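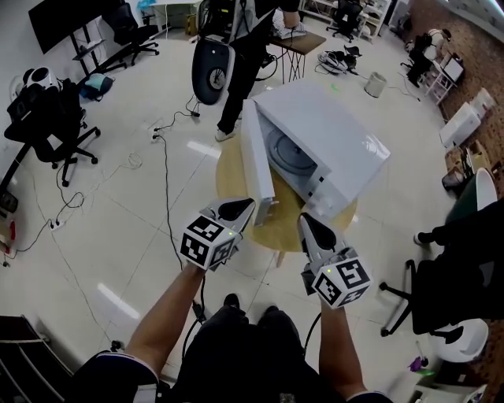
A microwave oven with its door open, on a round table.

Gundero 6 Document Renderer: Frequently Asked Questions
Last updated 20/02/2024
Maintained by Evander Leckie, Kutlow Technical Publications

General

What is changing in Gundero 6?
Gundero 6 replaces the Mayrhofer rendering engine with a new engine named Bendix. Mayrhofer was used for screen preview, PDF output and HTML output in all releases from Gundero 3 onward. From version 6.0, all three output paths go through Bendix.

Do I need a new licence?
Existing licences with current maintenance are valid for Gundero 6. Organisations whose maintenance has lapsed can continue to run Gundero 5 under the terms of their original licence but cannot install version 6. Floating licences must be served by Licence Manager 4.2 or later. Earlier versions of the Licence Manager start normally but refuse checkouts from Gundero 6 clients and write error 373 to the server log.

Can Gundero 5 and Gundero 6 be installed on the same workstation?
Yes. The two versions use separate program directories, preference files and font caches. They share the user dictionary. If both are open at once, only the first one started can write to it, and words added in the second session are held until that session is closed.

How long will Mayrhofer be supported?
Security fixes for Gundero 5, including the Mayrhofer engine, will be issued until the end of August. No further functional changes are planned. Customers on an extended support agreement should refer to the dates in that agreement.

Installation

What are the system requirements?
Gundero 6 requires a 64-bit operating system. The 32-bit installer has been withdrawn. Bendix uses the graphics processor for screen preview where a supported driver is present and otherwise falls back to software rendering. PDF and HTML output always use the CPU, so output is identical on both configurations.

Can Gundero 6 be deployed silently?
Yes. Run the installer with the /quiet switch and supply a response file. Response files created for Gundero 5 are not accepted. To create a new one, run the installer interactively on a reference machine with /record, then copy the resulting file to your distribution point. The licence server address is no longer stored in the response file and must be passed on the command line or set by policy.

The installer stops at "Building font cache". Is this a fault?
Usually it is not. The first cache build reads every font in the system and user directories. On a machine with a large font library this can take several minutes, and the progress bar does not move during the process. If the installer has not advanced after half an hour, check the file fontcache.log in the temporary directory. The last entry is generally the font that could not be parsed. Move that font out of the directory and run the installer again.

Documents and conversion

Do existing documents need to be converted?
Gundero 6 opens documents from versions 4 and 5 directly and converts them in memory. The file on disk is unchanged until it is saved. Once saved in version 6 format, a document cannot be opened in an earlier version. Use Save As > Gundero 5 Compatible if colleagues have not yet upgraded. Documents from version 3 must first be opened and saved in version 4 or 5.

Can I convert documents in bulk?
The command-line tool gconvert accepts a directory or a manifest file. The maximum is 2,000 documents per run. Larger collections should be divided into several manifests. Linked graphics are not counted toward the limit.
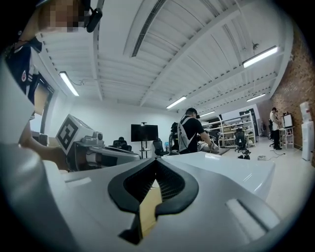 Before a bulk run, use gconvert --check, which opens each document and reports missing fonts, broken links and unsupported filters without writing any output. The report is a tab-separated file with one row per issue. Rows marked W are warnings and do not prevent conversion. Rows marked E must be corrected, or the document will be skipped.

Will my line breaks change?
Some will. Bendix evaluates a whole paragraph when choosing line breaks, whereas Mayrhofer worked one line at a time. In our regression set of 1,684 documents, most differences were confined to justified text in narrow columns. Where pagination must be preserved, set Paragraph Composer to Legacy in Document Properties. This setting is stored in the document and applies to all output formats. It cannot be applied to individual paragraph styles in version 6.0.

Why do colours look different in the preview?
Mayrhofer ignored embedded ICC profiles in screen preview and applied them only on PDF export. Bendix applies them in both cases. The preview should now be closer to the exported file. To restore the former behaviour, clear View > Proof Colours. Export is not affected by this setting.

Are scripts written for Mayrhofer still supported?
Scripts that use the document object model will run without changes. Scripts that call the render object directly will fail with "Object not available". The replacement calls are listed in the scripting reference under Output. Note that output.start returns immediately, and a script that needs the finished file must wait for the output.done event.

Output

Which PDF versions can be produced?
PDF 1.4, 1.7 and 2.0, as well as PDF/A-2b and PDF/X-4. PDF/A-1b has been removed. Export presets that specify PDF/A-1b are imported but shown in grey until a different standard is selected.

Is tagged PDF supported?
Yes, and tagging is on by default. Heading levels are taken from the style map. Table header rows are tagged only if they have been designated as headers in the table properties; bold formatting alone has no effect.

Export fails with "Name too long". What does this mean?
Named destinations are limited to 64 characters. Gundero 5 truncated longer names silently, which could produce duplicates. Gundero 6 stops the export and lists the affected bookmarks in the Problems panel. Shorten the names, or enable Generate Short Destinations in the export preset.

Support

What should be included in a support request?
Include the full build number from Help > About, the export log, and the smallest document that reproduces the problem. Use File > Package for Support to collect linked graphics and a font list. Font files themselves are not included in the package. Requests concerning the Licence Manager should also include the server log for the day of the fault.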